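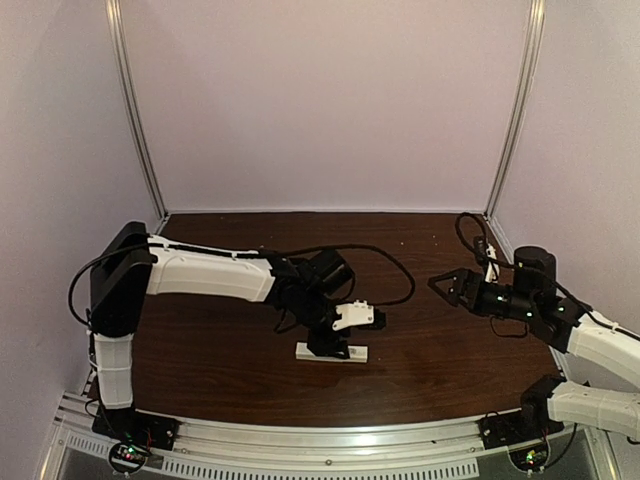 Workshop > People and Places > Interviews

The Table Comes First: A Talk With the Man Who Builds Surfaces at Lavitz

2022-02-18
9 comments | 50 shares

He would like it known, before we get going, that he is not a furniture maker. He has said so to his wife, to his neighbors, and to the fellow at the lumberyard who keeps trying to sell him walnut. "Furniture is what you put in a house and then your kids scratch it," he tells me, pouring coffee into two mugs from a thermos that has been with him longer than his truck. "I make work surfaces. People come to me because they need something flat."

Lavitz is a small shop, seven people when everybody shows up, and for most of its life it made counters for print shops and sewing rooms. The benches came later, and then the enclosed ones, with walls on three sides and metal posts at the corners, which are most of what he talks about now. I had set aside an hour for our visit and stayed well past lunch (he makes a very good egg sandwich, and he doesn't like to eat alone).

I asked him why anyone would want wood grain on a bench that is going to be worked over all day long. He was delighted with the question and went off to find a box of samples before he would answer it.

"White shows everything, and it's hard on your eyes," he says, laying the squares out along the windowsill. "Gray is fine, gray is what everybody orders when they can't decide. But a dark brown with a grain running through it, you look at that and you know where you are. It's a table! You set a thing down on it and you can find it again." He holds the brown one up to the light and tips it back and forth. "You want a little sheen. Too much and you've got a mirror, and then you're chasing the lamp around the whole afternoon."

He learned that on a job for Golex, years back, when he delivered a set of tops with a high polish and had to go and fetch every one of them home again. He still has two. One is the shop lunch table, and it is indeed hard to eat a sandwich at on a sunny day.

The walls are his other great subject. He likes them pale, and he likes a touch of lavender in the white, although it took him some years to admit that lavender was the word. "I called it cool white on the invoices. Then a woman who does our bookkeeping saw a panel leaning by the door and said, oh, that's lavender, and well, she was right." He angles the side panels inward toward the back whenever a customer will let him, so the bench opens up to whoever is standing in front. Peng, who supply the panels, used to send them with a film on both faces, and he can speak for quite some time on the subject of peeling it.

And the aluminum? Here he gets up again and comes back with a short piece of slotted post, which he hands me as if it were a kitten. He came to it late, after years of square steel tube and a great deal of welding. "With the slots you can change your mind," he says. "I change my mind all the time. A shelf goes up, a shelf comes down, and there's no grinding and no paint to wait for." His early ones were cut too short and he had to shim them, and he asked me to put that in, so I have.

The order he is proudest of came from Flosico, who wanted 50 tops before the end of November, all the same brown. He slept in the shop twice. The grain had to run side to side on every one, and the first delivery of sheets had been cut the other way, so back they went, and the days got very long after that. "We made it with an evening to spare," he says. "I went home and slept on the couch with my boots on."

Before I left I wanted to know how he cleans a dark top, as I have one at home that looks dusty an hour after I've wiped it. He was sympathetic. Damp cloth first, he says, wrung out hard, going along the grain, and then a dry one straight after. Start at the back edge, where the specks gather, and bring everything toward you. He doesn't care for sprays. He does own a small brush, an old paintbrush with the bristles cut short, for the place where the top meets the wall, and he was good enough to give me one like it from the drawer.

1,083 views | Share | Print this page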